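Marchand Residents' Association Forum
Board: Rules, Leases and Common Property
Topic: Proposed revision of the shared workroom booking policy

Posted by: lease_secretary
July 2018

Members are invited to comment on the draft revision of the booking policy for the shared workroom on the lower level of the Marchand building. The present policy was adopted when the building had fewer leaseholders, and the Board considers that it no longer meets the needs of residents. The main changes are set out after the pictures.

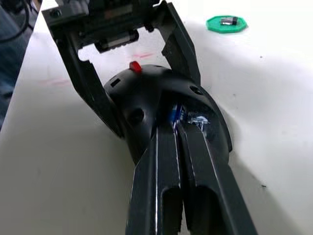
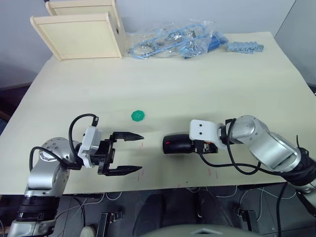
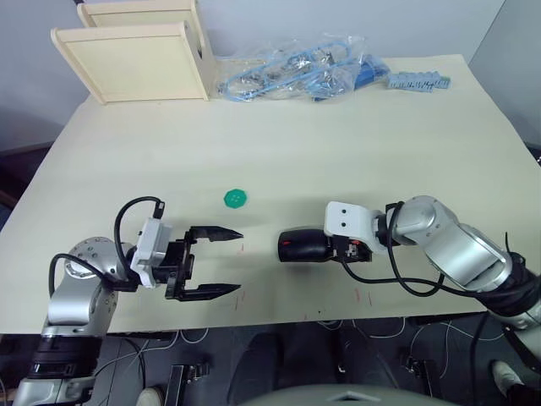

1. The maximum length of a single booking will be reduced from a full day to 3 hours.
2. A booking may be renewed only if no other household has requested the same period.
3. Household items may be left in the room between bookings only with written permission.
4. A household that fails to attend a confirmed booking, and does not cancel it, will lose booking rights for the following month.

The building contains 63 units, all of which have equal rights of use under the lease. Comments should be confined to the draft. Complaints about individual households should be sent to the office in writing and will not be answered here.

Posted by: unit_holder_north

I support the draft in general terms. The rule on missed bookings is overdue. In June I requested the room on four occasions and was told each time that it was reserved. On two of those occasions I walked past in the middle of the reserved period and found the door locked and the lights off.

I would ask the Board to clarify item 4. Does "the following month" mean the next calendar month, or thirty days from the missed booking? A household that misses a booking on the last day of a month should be treated in the same manner as one that misses a booking on the first.

Posted by: Cetanora

I must object to item 1. A limit of 3 hours may suit a resident who wishes to repair a lamp or wrap parcels. It does not suit furniture work, where glue must be left to set before a piece can be moved. I have used the room for chair repair for several years under the existing policy and have always left it clean. The draft would end that use entirely.

The lease states that the room is provided "for the reasonable hobby and household purposes of the leaseholders." I do not see how a purpose can be called reasonable and then be denied the time it requires.

Posted by: quiet_hours

With respect to the previous member, the same sentence of the lease refers to leaseholders in the plural. A full-day booking by one household is a full-day exclusion of every other. I do not doubt that the chairs are well repaired, but there are commercial workshops for rent within a short walk of the building, and Fenance Street has at least two.

Posted by: Cetanora

The workshops on Fenance Street charge a monthly fee and require proof of insurance. I pay for the workroom through my service charge, as do all members. I should not be expected to pay twice.

Posted by: lease_secretary

In reply to unit_holder_north: the intention is thirty days from the missed booking. The wording will be corrected.

In reply to Cetanora: the Board has considered a longer booking on certain days and is willing to include one if there is support for it. Members who favor such a provision are asked to say so in this thread and to suggest a suitable limit.

Posted by: east_stair

I favor one long-booking day each week, to be assigned by rotation. A household that has had the long day should go to the bottom of the list.

I wish to raise a separate matter under item 3. The draft does not say who gives written permission, how long it lasts, or what happens to items left without it. At the Ondness building, where I previously held a lease, the rule was that unclaimed items were tagged, held for two weeks, and then discarded. There were very few disputes once the rule was posted on the door.

Posted by: quiet_hours

I agree on the tagging rule. I do not agree on the long day. Once an exception is written into the policy, the office will receive requests to extend it, and we will be discussing this again next summer.

Posted by: service_charge_reader

Before the discussion goes further, I would ask members to look at the cost. The accounts sent out in June show $3,000 for the upkeep of the workroom and a further $378 for replacement keys. The second figure seems high for a room with one door. May I ask whether the key deposit is still being collected? My own household was never asked for one.

Posted by: lease_secretary

The deposit was suspended when the lock was changed and has not been reinstated. The Board will add the question to the agenda for the next meeting. Members who hold a key to the former lock may return it to the office or dispose of it.

Posted by: unit_holder_north

I can accept the long day if it is assigned by rotation, as east_stair suggests, and if the penalty for missing it is heavier than for an ordinary booking. Sixty days would be appropriate.

Posted by: Cetanora

I would accept sixty days. I would also accept the tagging rule, provided that furniture under repair may be labeled with the unit number and left against a wall overnight. I maintain my objection to item 1 as drafted.

Posted by: quiet_hours

My objection to the long day also stands, and I ask that it be recorded.

Posted by: lease_secretary

Both objections are recorded. A second draft, with the corrected wording of item 4 and a tagging rule under item 3, will be posted on this board. The long booking day will be put to a vote as a separate question. Proxy forms are available from the office during normal hours and must be signed by the leaseholder named on the lease.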